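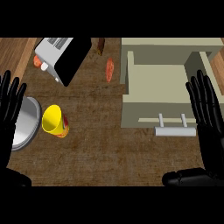
Attachment 1. Metal bowl, yellow cup on its side.

Ticket status: Closed
Category: Water treatment / softener
Site: Nutham, staff kitchen and ground floor
Unit: Plolter metered softener, twin tank
Connected equipment: Steinbach undercounter dishwasher, hot drinks boiler, two hand sinks
Priority: Normal

Original report

White film on everything that comes out of the dishwasher. It rubs off with vinegar but comes back after the next cycle. Metal items are worse than plastic. We changed detergent and it made no difference. The boiler also has scale on the element again, and it was descaled in December. The softener display is on and shows no error. Salt tank is full and has been full for a long time. Please advise before we order a new dishwasher.

Reply from support

Film that dissolves in vinegar is mineral deposit. Film that does not dissolve is usually etching, and no adjustment to the water will reverse that. Your result points to hardness getting past the softener, so leave the dishwasher alone for now.

"Salt tank full for a long time" is the useful part of the report. A working softener uses salt. If the level has not dropped, the unit is either not regenerating or is regenerating without drawing brine.

Please send:
Hardness reading at the kitchen cold tap
Hardness reading at the raw water tap ahead of the softener
The number on the display next to the drop symbol
Position of the bypass lever
Approximate date of the last salt fill, if anyone has it

Use test strips or a drop kit. Run each tap for a full minute first.

Reply from site

Raw water 10 grains. Kitchen cold 8 grains. Display reads 2,889 gallons. Bypass lever is pointing along the pipe, which the label says is SERVICE. Salt was last filled before the floor was redone, no better date than that.

Reply from support

Raw and kitchen readings are too close. Softened water should test at zero or one. Strips are coarse, but they are not that coarse.

The display number is gallons remaining until the next regeneration. Check it again after a few hours of normal use. If it counts down, the meter is turning and the valve head knows water is passing. If it stays put, remove the meter cable and look at the turbine.

Do not start a manual regeneration yet. It will reset the counter and we lose the reading.

Reply from site

Checked at 3:40 p.m. after lunch service. It counts down. Do you still want the cable off?

Reply from support

No, leave it connected. The meter is fine.

Go to the settings menu (hold SET until the display flashes) and send the values for hardness, capacity, reserve and regeneration time. Write them down before pressing anything else. Some of these heads save whatever is showing when the menu times out.

Reply from site

Hardness 3. Capacity matches the sticker inside the lid. Reserve is blank. Regeneration time 2:00 a.m.

The clock was also wrong. It showed the middle of the night at lunchtime. I have not corrected it.

Reply from support

Two faults so far.

Fault A: hardness is set to 3 with raw water at 10. The head divides capacity by hardness to work out how many gallons it can treat. With the setting this low it allows more than three times the volume it should, and the resin is exhausted long before a regeneration is called. 3 is the factory value on this head and it goes back to that after a full power loss if the backup battery is flat. The wrong clock fits with that.

Fault B: the clock. Regeneration is landing during the working day. While a tank is regenerating with the standby tank also exhausted, you get hard water at every outlet.

Neither one explains a salt level that never moves. Even a badly set unit will use some salt. Set hardness to 10, set the clock, replace the backup battery under the gray cover, then start a manual regeneration and stay with it through the brine stage. During that stage the water in the brine well should go down. Mark the level with tape.

Reply from site

Done as instructed except the battery, which is on order. Brine stage ran to the end. Level in the brine well did not drop below the tape. It went up slightly.

Drain line was running the whole time, so water is going somewhere.

Reply from support

Rising level means no suction at the injector, with a little water leaking back into the tank. Work through the following in order and stop when you find something.

1. Salt bridge. Push a broom handle down through the salt. It should reach the bottom with steady resistance. A hard crust with a hollow under it is a bridge. Break it up by hand. Do not hit the tank wall.
2. Brine line. Check the nut at each end of the small tube for air leaks. Hand tight plus a quarter turn.
3. Brine well float. Lift it and let it fall. It should move freely.
4. Injector and screen. Put the unit in bypass, run a regeneration step to release the pressure, unplug it, then remove the injector cap. The screen is the small cone behind it. Rinse in clean water. Do not use a pin on the injector throat.
5. Drain line restriction. A kinked drain hose kills the suction even with a clean injector.

Reply from site

1. There was a bridge. Broke it up. Repeated brine stage, still no draw.
2. Both nuts tight.
3. Float moves.
4. Screen packed solid with fine brown material, like wet flour. Injector throat had a flake of something in it, came out with a rinse. Seal on the cap looks flattened.
5. Hose is fine.

Put it back together with the old seal. Level in the brine well now drops during the brine stage. Slow drip at the injector cap.

Reply from support

Good. Replace the seal. The Brurel kit for this head has the cap seal, screen and a spare injector. Order the kit and not the single seal - the screen will tear the next time somebody cleans it. Use silicone grease only.

The brown material is sediment from the raw side. Is there a filter ahead of the softener?

Reply from site

There is a housing. It has no cartridge in it.

Reply from support

Fit a 5 micron cartridge and change it when the pressure drop becomes noticeable at the sinks. Without it the screen will block again.

After the kit is in, run two regenerations, one for each tank, with a few hours between them so that the brine can saturate. Resin that has been exhausted for this long may not recover fully on the first pass. Then retest.

Reply from site

Kit, battery and cartridge fitted Saturday morning. No drip. Both tanks regenerated. Salt level has dropped by a hand's width. Kitchen cold now tests 1 on the strip.

Display showed 1,609 at the last check and is counting down.

Dishwasher: ran it empty with citric acid, then two normal loads. Plastic is clean. Steel still has a faint mark on some pieces, wipes off with vinegar and has not come back so far. Boiler was descaled the same day.

Reply from support

Reading of 1 is acceptable. The remaining marks are old deposit.

The Steinbach has its own small softener and a separate hardness setting. With soft water at the inlet, set it to the lowest position. If you leave it high it will use salt for no benefit and can leave a salty haze that looks much like what you started with.

Reply from site

It was on the highest. Changed to lowest.

Resolution

Cause: blocked injector screen, salt bridge, hardness setting and clock lost after power failure with flat backup battery.
Action: injector kit fitted, salt bridge cleared, settings re-entered, battery replaced, sediment cartridge fitted.
Follow-up: strip test monthly at kitchen cold tap. Reopen this ticket if the reading is above 2 or if the salt level stops moving.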